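Iltevico door wedge + lockdown kit, school model

Updated January 14, 2020. New stock in, term starts soon, so this page got a quick going over. Prices are on the order form not here, they change.

## What it is

A classroom lockdown kit for primary and early childhood sites. One kit does one room. You get the door brace, the blackout blind for the door glass, the roll card holder and the wall pouch it all lives in. Colour of the pouch is red or grey. Grey is out until further notice.

Brace goes over the closer arm or under the handle depending which one you order. **Check your door first.** Outward opening doors need the strap version (code LB-2S), inward need the foot brace (LB-2F). We get a return every week from somebody who guessed.

## In the pouch

- Brace, foot or strap
- Blind for the door panel, hook and loop edges, rolls up when not in use
- Roll card holder, A5, clear front
- Card for the teacher, both sides printed, room number space at the top
- Two spare hook and loop strips

No whistle any more. Schools kept telling us they took them out.

## Specs

| | Foot brace | Strap brace |
|---|---|---|
| Code | LB-2F | LB-2S |
| Body | steel, powder coated | webbing, steel buckle |
| Weight | 2.1 kg | 475 g |
| Door width | up to 920 mm | any single leaf |
| Time to fit, practised adult | 7 seconds | 7 seconds |
| Release from outside | yes, with key tool | yes, with key tool |

Double doors - ring us. Don't buy two kits and hope. Sliding doors, no, neither one.

The key tool is sold seperately and only to the school office, on letterhead. Two per site is normal. Keep one in the office and one with whoever meets the police at the gate.

## Fire rules

Read this bit. The brace is a temporary device, used in a lockdown and taken off straight after. It must never be left on an occupied room as a day to day lock. Some councils and fire services want to see it in your emergency plan before you fit it, some don't want it at all. Ask yours first. We'll send the data sheet to your fire officer if you give us an email address, usually same day.

If the fire alarm goes during a lockdown follow your own plan. The card leaves a blank space for that and you have to fill it in. Please fill it in. Half the ones I see on visits are still blank.

## Who's using it

Kits shipped to date: 2,237. Mostly primaries, a few kindies and one library. Biggest single order was Lidton, every room on both campuses, fitted over the September holidays.

Lutfa Marikar runs the office there and sent this through after their first drill:

> "Took the relief teachers a couple of goes. Blind is the best part, the old way was butchers paper and tape. Could you make the writing on the card bigger."

Card writing is bigger now. If you have the old card and want the new one just ask, no charge, postage is on us.

## Training

One session per site, free with orders of ten kits or more. Ernő Simon does the north, Nilmini Begum does everywhere else. Runs an hour in the staff room and then a walk round the doors. Bring the cleaners and the canteen staff, they're in the building too and they get forgotten.

We don't do drills with students. That's for the school and the parents to work out. What we do have is a short handout by Nabila Jugah on talking to little ones before a drill - plain words, no role playing an attacker, tell families the day before and again after. Prep to Year 2 version and a Year 3 to 6 version. PDF, download from the order page or ask for paper.

## Also in the range

**Under** - low level blind for sidelight windows, the ones at kid height next to the door. Cut to length with scissors. Sticks to glass and painted metal, not to raw brick.

**Çınar** - the big wall cabinet for the office. Takes the key tools, a site map, the visitor log and a radio charger. Needs a power point nearby. Lead time is long on these, order early.

## Warranty and returns

Five years on the foot brace, two on the strap. Hook and loop isn't covered, it wears out, we sell it by the metre. Returns inside 30 days if it hasn't been drilled or cut. Wrong brace for your door, we'll swap it, you pay the freight back.

Check the strap each term. Fraying at the buckle means bin it, dont sew it.

## Ordering

Purchase orders are fine. Lakmal Miah handles schools and will want your door count, which way they open, and a delivery contact who's there in the holidays. Had a pallet sit outside a locked gate last year, not doing that again.

Phone is better than email this month.
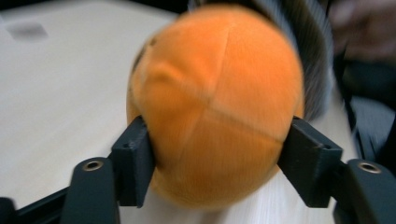 Orders in before Friday noon go out the Monday. Regional add two days, islands add a week. If you need kits in before the kids are back say so when you ring and Lakmal will tell you straight if it can be done.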